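So the horse ran. I know I promised a post the night of and then went quiet for a week, sorry to the three of you who messaged. I've had a head cold and the end of December does what it does. But yes, Nerkley finally had his first start, at Kundala, and I have a lot to get out of my system.

For anyone new, I own five per cent of a racehorse. Five per cent is roughly an ear and a bit of neck. There's a bunch of us in it, mostly people who used to work together plus my cousin Cormac Moynihan, who talked me into the thing over a barbecue and has been unbearable ever since. The horse is a plain brown gelding with Heffernan, who trains out the back of Clatside and has maybe a dozen in work at any time. We pay our bit each month, we get a text message on a good week, and until this month that was the whole experience of ownership as far as I could tell.

He was meant to have his first run back in winter, then he got shin sore, then he had a cough, then the meeting we wanted was washed out. I'd got to the stage of telling people at work he was a hobby horse. Then the text came through on the Friday: "Nerk in at Kundala, race 2, maiden, drawn 9." That was all of it. Heffernan doesn't waste a word. 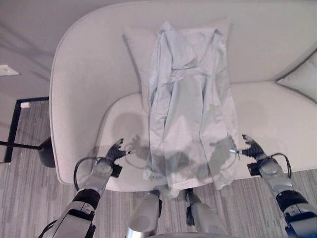
If you've never been to Kundala, it's a lovely little track and a very peculiar one. There's a chute that comes out from behind the trees on the far side, and because of where they could fit it the sprint is run over 1,098 metres. Not 1,100! I asked the fella on the gate about it and he said someone measured it properly years back when they moved the running rail and it came up short, and the club decided they'd be truthful about it. I love that. It means the track record is its own thing and you can't compare it with anywhere else, which drives Cormac up the wall as he keeps a spreadsheet.

We left at half past six in the morning for a race just after one. I would have gone later, but Cormac wanted to walk the track. He's five per cent too, mind you. He does not get a say in the tactics. He walked it anyway, in his good shoes, poking at the ground with an umbrella, and came back to tell me it was "a bit shifty down on the fence," and then I had to hear that phrase all morning from the car park to the bar.

I bought a racebook and a bacon and egg roll and had a proper look at the field. Ten runners, four of them first starters like ours. The favourite was a mare who'd run second at her last three, the sort of horse everyone's sick of but nobody's game to bet against. There was a big chestnut from up the highway with a good apprentice on, and then a pile of horses with form lines like phone numbers. Ours was $30 when I first looked. By the time they were saddling up he'd drifted out to 60, so if there was any stable confidence it was keeping itself well hidden.
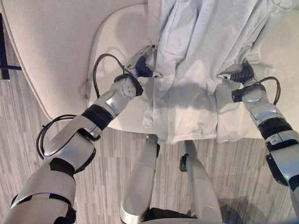
The mounting yard was the best part of the day by a mile and I'd have driven all that way for it alone. You get a little cardboard tag to tie on your bag and they let you through the gate, and there you are standing on the grass with your own horse walking round you (well, your own ear and a bit of neck). He looked fantastic. He'd really filled out behind the saddle since I saw him at the stables in spring, and he was taking everything in, the flags and the loudspeaker and a toddler with an ice cream, and hardly turned a hair. The favourite was already sweating up between the back legs, and I got quite excited about that until Cormac told me she does it every time.

Heffernan gave the jockey a leg up and I leaned in to hear the instructions, expecting some sort of battle plan. What he said was, "Let him work it out." Then he looked at the lot of us standing there in our race day clothes and said, "He'll need the run." I've since learned that's what trainers say about every first starter ever foaled, but I took it very seriously at the time and went and halved my bet.

I'll do the race itself in the next bit because I want to get it down in order while I still remember it.

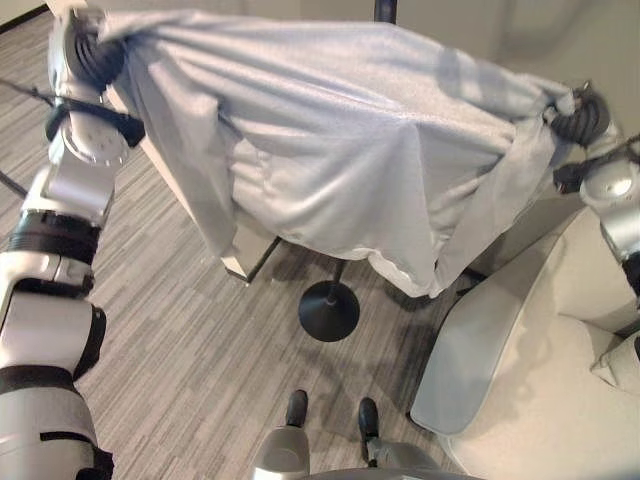

**By Ailbhe Flanagan** | Filed under: Nerkley, country racing, days out

He missed the start. I'd like to dress that up but I can't. The gates opened and nine of them jumped and ours had a think about it, and by the time he'd decided to come along he was four lengths off the second last horse. You can't see the chute properly from the lawn, there's that line of trees, so for the first few seconds all we had was the race caller, who said "and Nerkley's been left" and didn't say his name again for ages. Cormac said a word.

Then they came into the open and I found our colours (dark green, yellow cap, thank goodness for the cap) and he was last but he'd caught up to the back of them. Around the turn he went very wide, partly because there wasn't anywhere else to go and partly, I think, because he didn't know about corners at that speed. The big chestnut kicked clear. The favourite went after it. I'd more or less put the racebook down.

And at the 200 he got it! I don't know how else to describe it. He'd been galloping along with his head up like he was looking for someone, and then he dropped it and lengthened out and just started going past horses down the middle of the track. One, then a couple together. I was screaming. I'm not a screamer. A woman in front of me turned round and then started yelling for him as well, and she'd backed something else.

He ran fourth. The chestnut held on, the favourite was second (of course she was), and ours was beaten two and a half lengths with his ears pricked and having given away a start at the wrong end. Fourth in a maiden at Kundala pays enough to cover a bit of the float bill. I've had promotions that made me less happy. 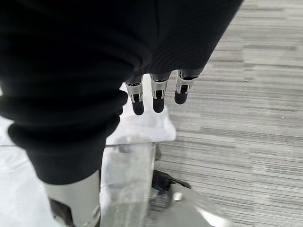
We went round to the stalls afterwards, where he was being hosed down and trying to eat the strapper's sleeve. The jockey had already told Heffernan that he was green as grass, that he'd be better over further and that he hadn't had a blow worth mentioning. I asked Heffernan whether he was pleased. He thought about it for quite a while. "Didn't mind that," he said. Cormac rang four people from the car park to repeat it to them.

The plan from here is a few quiet days, a couple of goes through the practice gates so he learns that the noise means leave, and then probably a 1300 somewhere in the new year if he pulls up well. The text on the Tuesday said "Ate up, sound," so fingers crossed. I've asked if we might come back to Kundala at some point, as I liked the egg roll and I want another crack at that funny distance, but I gather they only meet every second month and it'll depend on how he's going.

A couple of you asked about the costs and whether I'd recommend a small share. I'll do a separate post with the bills in front of me, including the vet one that made me go and lie down. Short version: don't put in anything you'd want to see again, and read the agreement, especially the page about what happens when someone wants out. Ours is fair but it took me two goes to understand it.

Also, if you were the woman on the lawn in the orange hat, thank you, you were very loud and I hope you got something back on the last.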